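4.2 Temporary accommodation and the reporting of arrivals

Coverage of sea arrivals has tended to concentrate on the hours of search and rescue, with considerably less attention given to the weeks that follow. The present section considers how regional outlets in Lasenville and Stirnstead reported the housing of people brought ashore, and how far that reporting drew on sources other than coast guard and ministry statements.

The corpus contains 1248 items, of which 281 refer to accommodation in any form. Items were coded at paragraph level using the Borkowska scheme, in which each attributed statement is assigned to one source category only. Where a paragraph contained an unattributed claim, it was coded to the outlet itself. Wire copy reproduced without alteration was retained, as its selection is itself an editorial decision, but it was flagged so that it could be excluded from later comparisons.

Within the accommodation subset, official sources predominated in both towns. Port authorities and interior ministry spokespersons were cited early and often, typically in the opening paragraph. Local landlords and guesthouse operators appeared mainly in the Lasenville material, where private rooms were leased by the municipality from June onward. The arrivals themselves were quoted directly in only 70 items, and in most of these the quotation concerned the crossing. Remarks on living conditions, schooling or access to a doctor were uncommon.
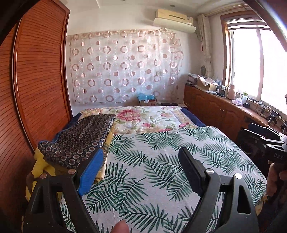 Figure 6. Small bedroom with bed.

The vocabulary used for premises also differed. Stirnstead outlets favoured "centre" and "facility", including for converted houses, while Lasenville outlets alternated between "lodgings" and "rooms". The Hulluvlow bulletin, which served readers in both districts, adopted whichever term had been used in the relevant council notice. This practice is consistent with the bulletin's limited staffing, although the data do not permit a firm conclusion on the point.

Two limitations should be noted. Broadcast items were available only as summaries, and direct quotation in that part of the corpus is therefore likely to be understated. In addition, several outlets revised their online stories without recording the change, and the archived version may not be the one first read by the public. Section 4.3 examines the treatment of casualty figures across successive versions of the same story.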